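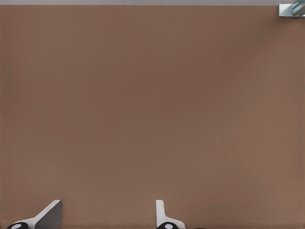 Brown no. 2, second attempt at a paint recipe (November, workshop notebook)

Started at 10 this morning, stopped for soup, started again, and now my hands smell like linseed and I can't find the lid for the chalk. So a normal day!

Where I left off last time: the first brown came out too red. I'd been going by the little painted card from the old Cluten cupboard, and I matched it under the bench lamp, which is yellow as butter, and then I carried it out to the hallway and it looked like brick. Lesson learned (again). Everything from today was checked at the window before I wrote a word down.

What I want is a dull, quiet brown, somewhere in the cocoa-with-a-bit-of-gray family. Flat finish, no shine, no brush marks if I can help it. It's for the inside of the Ifans dresser, behind the plates, where the blue and white china has to do all the talking. Too warm and the blues go purple. Too gray and the whole thing looks like a filing cabinet.

Recipe as mixed

Base is the casein binder from the batch in the blue tub. I let it soak overnight, then stirred in the borax solution in the morning and left it alone until it went from cottage cheese to something like thin honey. It always looks hopeless for the first half hour and I always nearly throw it out. Don't throw it out! Put the lid on, go sweep the floor, come back.

Pigments, by the level spoon:
raw umber, 10
chalk, heaped into the same jar until it stopped looking like chocolate pudding (I should have measured this, I know)
yellow ochre, 3
bone black, 2

I ground the umber and the black together with a splash of water before they went anywhere near the binder. Bone black hates water. It floats around on top like soot on a puddle, and you can stir until your arm drops off. A drop of rubbing alcohol sorts it out in seconds, and I've now written that on the lid in marker, as I seem to forget it every single winter.

The ochre was a late decision. Umber plus black plus chalk on its own went a bit purple, kind of like a bruise, and a little yellow pulled it back. I put in one spoon, then another, then another, and the third was plenty. If anyone makes this up again, stop at three.

Wet color vs dry color

This is the part that gets me every time. Casein dries lighter, a lot lighter, and the wet mix in the bowl tells you next to nothing. I painted strips on the Stakano board (the pale offcuts, there's a stack under the stairs, help yourselves) and held the hair dryer on low a good way back. Too close and it crazes. Strip one dried to a sort of mushroom. Strip two had more umber and less chalk, much nearer. Strip three is the recipe above, and I like it a lot.

I left strip three on the windowsill over lunch and looked at it again with a cold eye afterward. Still liked it. Went to get the blue plate with the chip in it and propped it up against the strip, and the blue just sat there being blue, hooray.

Things I tried that were a waste of time

Burnt umber in place of raw. Way too foxy. That's how I got into the brick mess in the first place, I think.

Straining through the old stocking. It clogged, I squeezed, it let go all at once, and I have brown dots on my good shoes. The mesh paint filter from the Bendum kit did it in one go with no drama. There are a few left in the drawer, and I've put more on the shopping list.

Adding a bit of glycerin to keep it open longer. It did stay open longer. It also stayed tacky, and when I pressed my thumb on it after an hour it took a beautiful thumbprint. Left that strip in the stack with a big X on the back.

Putting it on

I tested on the spare shelf first, not the dresser. Sanded it back, wiped it with a damp rag, let it dry properly this time. First coat thinned way down, almost a stain, and it looked awful, all patches and streaks, you could see exactly where I'd stopped to answer the phone. Second coat much thicker, with the wide soft brush, long strokes all in one direction and no going back to fiddle. I'm a terrible fiddler. Every shiny spot I've ever made in a flat paint came from going back over a bit that had already started to set.

The second coat covered nicely. There's one spot near a knot where it's grinning through, so that gets a dab of shellac and a third coat tomorrow. I could have shellacked all the knots before starting, which is what my own notes from last spring say to do, page and everything. Ah well.

Keeping qualities

The tub will go off. Casein always does, and you will know when, believe me. It's in the fridge in the back (labeled PAINT NOT GRAVY in capital letters, please respect the label) and I'd say use it up within three days. The dry pigment mix keeps forever, so I made up a second jar of just the powders, shaken together, and it's on the shelf with the others. I weighed that one on the kitchen scale like a proper grown-up: 629 grams with the jar and lid. I didn't weigh the empty jar first. I'll do it when the jar is empty, which sort of defeats the point, but then at least we'll know.

Open questions for next time

Does it need a top coat at all? Plates will be sliding around in there and casein marks easily until it's cured. Wax would be my pick, but wax darkens it and brings up a sheen, and then I've lost my lovely flat brown. Maybe wax on the shelves only and leave the back bare. I've waxed half of strip three so we can compare them in a week or so.

Also the chalk. I must measure the chalk. I think the new bag is finer than the old one and that may be why strip one went so pale, but I've got nothing written down to compare it to, so that's just me guessing with a spoon in my hand.

To do tomorrow
shellac on the knot
third coat on the spare shelf
wash the wide brush AGAIN, it's still bleeding brown
find the chalk lid
borax is low, order with the filters
tape strip three into this book, unwaxed half facing out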